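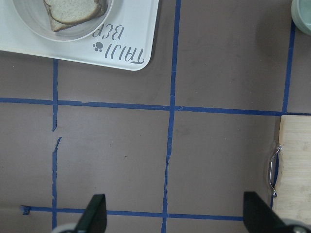
Why can't I just put my plate wherever I want? A reader from Cabanatuan sent us that question, and added that at home the juice always ends up next to somebody's elbow, and then on somebody's lap. It's a very good question, and it deserves a nice long answer, so pull up a stool!

## A place for every thing

Think of a work surface as a little town. In a town, the bakery has its spot and the school has its spot, and you don't wake up in the morning to find the bakery sitting on top of the school. A table can work the same way. With a few strips of blue painter's tape you can divide it into boxes, a bit like a giant tic-tac-toe board, and now your table has neighborhoods. A tray with a bowl on it can live in one corner, bread and all, and a cutting board can live way over on the other side.

The lines don't have to be perfect. Tape wrinkles, and it tears in funny places, and it likes to wander off at a slant just when you thought you had it straight (mine always does). A wobbly line still tells you where one box stops and the next one starts.

## Why leave some boxes empty?

Because you need room to work! Say you're making a sandwich. You have to set the slice down somewhere, and spread things on it, and put the lid of the jar somewhere too. If every box is full, you end up balancing the jar on the bread, and that's a sad day for the bread.

Cooks do this as well, usually without any tape. They get everything out first and give each thing its own spot, and there's even a French name for it, *mise en place*, which you say like "meez on plahss." It means "putting in place."

## Try it yourself

Ask a grown-up for painter's tape and for a table you're allowed to use.

1. Clear the table and wipe it dry, so the tape will stick.
2. Make 6 boxes with the tape. Big ones are best.
3. Choose a box for your bowl, a box for your bread and a box for your cup, well away from the edge.
4. Keep at least one box free for working.
5. Make your snack, and put each thing back in its own box when you've finished with it.

When you're all done eating, peel the tape up slowly, starting from one end, and roll it into a ball for the trash.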